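Bumance Customer Panel
Minutes of the meeting held at the Balogun Centre, March 2022

Present: Reshma Hlongwane (chair), Danjuma Onuoha, Rakiya Garba, Nkechi Amadi, Chibuzor Ogbonna (minutes)

1. Minutes of the last meeting
Agreed as correct. Danjuma asked that "own-brand zinc" be changed to "own-brand zinc and vitamin C" under item 4. Done.

2. Matters arising
The returns address has been corrected on the website. The old one is still on the printed slip that goes in the parcels. Rakiya to ask Storkar, who pack the orders, how many slips are left and whether they can be swapped before they run out.

3. Loyalty points
Nkechi reported that 653 members had points due to lapse. A reminder email has gone out. Two members wrote back to say that the link opened the wrong page when used on a phone. Link now mended. The panel felt that a second reminder should be sent – a short one, with the lapse date in the subject line.

4. Prize draw
The winter draw for the Brorkier hand and nail care sets closed with 1532 entries. There were 10 sets to give away. Eight winners have replied with an address. Danjuma will try the other two once more by email and then by phone. If there is no answer within 19 days, new names will be drawn, as set out in the rules.

Rakiya raised the wording of the rules. One entrant had thought that buying a set gave a second entry. It does not, and the rules do say so, but only in the last paragraph. Agreed to move this line to the top for the next draw.

5. Wording on supplement pages
Reshma had gone through the collagen and biotin pages. Three lines were stronger than the panel was happy with, including "visible results in days". She asked for these to be taken down until the supplier sends something to back them up. Nkechi pointed out that the same lines are used in the spring leaflet, which is already at the printer. Chibuzor to ring the printer and find out if the text can still be changed and what it would cost.

There was some talk about customer reviews that mention medical conditions. No decision. To come back next time with the shop's current review policy attached.
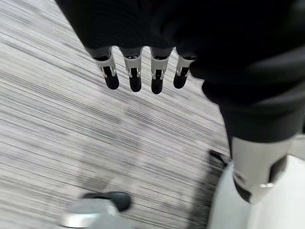

Photo: Chibuzor Ogbonna

6. Delivery charges
Storkar have asked for the free delivery limit to go up. Danjuma was against, as most hand cream orders fall just under the new figure. Rakiya was in favour if small items could go by letter post. Agreed to ask for the letter post price first.

7. Any other business
Nkechi will be away in September and cannot take the autumn draw. Danjuma offered to run it.

The tea fund is short. Members to bring change.

8. Next meeting
Date to be sent round by email. Same room if free.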